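How does a robot know what to do next?

A robot arm is a bit like a puppet. It has joints, like your shoulder, elbow and wrist, and each joint has a motor inside it. But motors can't think. If you switched on a robot arm with no software, it would stay where it was and do nothing.

Software is the set of instructions that tells the motors when to turn, how far and how fast. For a job such as moving mugs on to a tray, the software has three parts. Engineers call them perception, planning and control. The words sound hard, but you do all three every time you pick up a drink.

Part one: perception

Perception means working out what is around you. You use your eyes and your brain. A robot uses cameras and a program.

To a computer, a picture is only a very long list of numbers. Each number says how bright or what colour one tiny dot is. The program looks for patterns in the numbers. A mug usually has a round rim at the top and a loop at the side, so the program learns that a round shape with a loop next to it is probably a mug.

It learns this from examples. Nadhirah Sitompul works on a perception program called Flenari. She taught it using 928 pictures of mugs. Some were upright, some were lying down and some were half hidden behind other mugs. The half hidden ones were the hardest. At first the program often thought that two mugs close together were one wide mug with two handles.

Many robots use more than one camera. One can be fixed near the table, where it gets a view of the whole job. Another can ride on the robot's wrist, close to the fingers. The fixed camera is good for finding things. The wrist camera is good for checking the last little bit, when the gripper is so close that it blocks the other view. 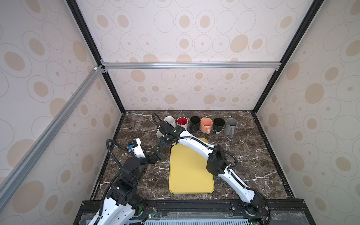

The view from beside or above the table, with the mugs along the back.

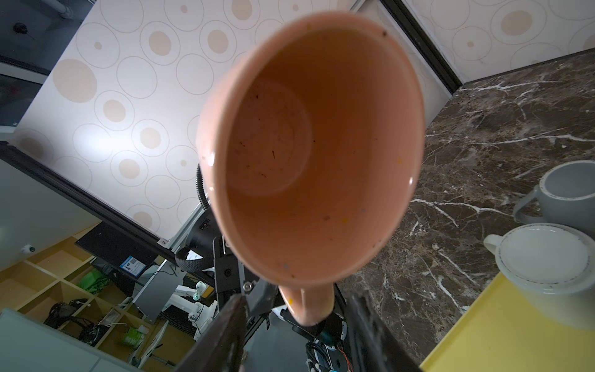
Part two: planning

Once the robot has a good idea of where everything is, it has to decide how to move. This is planning.

Try it yourself. Put a cup at the back of a table with a few other things in front of it. Now reach for it slowly. You will find that you lift your hand over the things in the way, or go round the side. You probably didn't have to think hard about it. A computer has to work it out.

The planning program tries out lots of possible paths before the arm moves at all. It does this in a pretend version of the table, inside the computer. If a path would make the elbow bump into something, the program throws that path away and tries another. In one test, Yusri Chong's planner threw away 69 paths before it found one it could use.

Two arms make planning harder. Each arm has to miss the objects and miss the other arm as well. One simple rule is to let only one arm into the middle of the table at a time, while the other waits. It is safe but slow. A better planner lets both arms move together and keeps a gap of 5 centimetres between them.

Part three: control

Control is the part that makes the motors follow the plan. The control program checks where each joint is, compares it with where the joint should be, and makes a small correction. Then it does the same again, many times every second.

You do this when you walk along a line painted on the playground. You drift a little to the left, you notice, and you step a little to the right.

Control also decides how hard the fingers squeeze. If they squeeze too gently, the mug slips. If they squeeze too hard, it might crack. The program closes the fingers a little at a time and stops when the push from the mug is strong enough.

What happens when it goes wrong?

Robots make mistakes. A mug may be shiny, so that a bright spot of light looks like an edge. A handle may be pointing away, where the camera can't see it. Good software checks its own work. If the fingers have closed all the way, there can't be a mug between them, so the program goes back to part one and looks again.

Words to remember

Gripper: the robot's hand.
Joint: a place where the arm bends or turns.
Perception: working out what is there.
Planning: choosing how to move.
Control: making the motors follow the plan.

Something to try

Ask a friend to close their eyes and be the robot arm. You are the software. Using only words, guide their hand to a plastic cup and get them to pick it up. "Left a bit" is not much use unless you both know how far a bit is, so agree on that before you start. Then swap places.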